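December 14, 2018

Second evening on the block set. The first batch came off the printer at noon and I spent the afternoon going over the edges with a file and a strip of 210 grit. PLA files badly when it warms up, so I did each face in short passes and let it rest. The star took longest. Inside corners don't accept a flat file and I ended up using the edge of a folded strip.

Layer lines are still visible on all of them. Blair Morrison asked whether I would fill and paint. I will not. Filler adds thickness at the corners, the hexagon already has very little clearance in the sorter lid, and paint chips where the pieces knock together. The ridges also give small fingers something to hold. Blair thinks they look unfinished. Noted.

Infill: I used 80 percent on the cylinder and cube and less on the rest. The difference is obvious in the hand. The cylinder stands up better than I expected and doesn't tip when the board is nudged. Next batch gets the same setting throughout, even if it costs more filament. The Kornex spool is close to the end and Doaa Slaoui says the Wunivance red is a slightly different shade, more toward brick. I would prefer to run all the reds from one spool. She is going to look in her cupboard.

The board is maple, glued up from strips in September and left in the back room since. I checked it with a straightedge before using it. A slight cup across the width, less than I can measure with anything I own. The joints are tight and the grain runs well enough from one strip to the next that I have stopped wishing I had bought a single plank. Two coats of mineral oil are planned. I want to see first whether the blocks slide too easily on bare wood. Oil will make that worse for a day or so and then it should settle.

Colors are staying at red, yellow, blue and green. Fergus Chisholm suggested orange for the prism and I considered it over dinner. A fifth color means a fifth spool, and the sorting game gets harder for the youngest ones, who can manage shape or color but not both. The prism stays blue.

Laid the pieces out on the board before supper to judge the sizes against each other. The cube and the cylinder sit well together. The lobed yellow piece is my least favorite and may be redrawn with deeper lobes, as from a distance it reads as a plain cylinder. Evander Carnegie wants the revised file by the end of the month. Total print time so far is 41 hours, counting two failures.

To do: order filament, redraw the lobed piece, break the sharp edge along the front of the board.

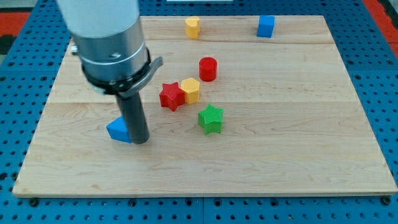
The front edge I will do by hand with the block plane, three or four light strokes, then sandpaper. The router would be faster but it tears maple at the joints and I have no spare board.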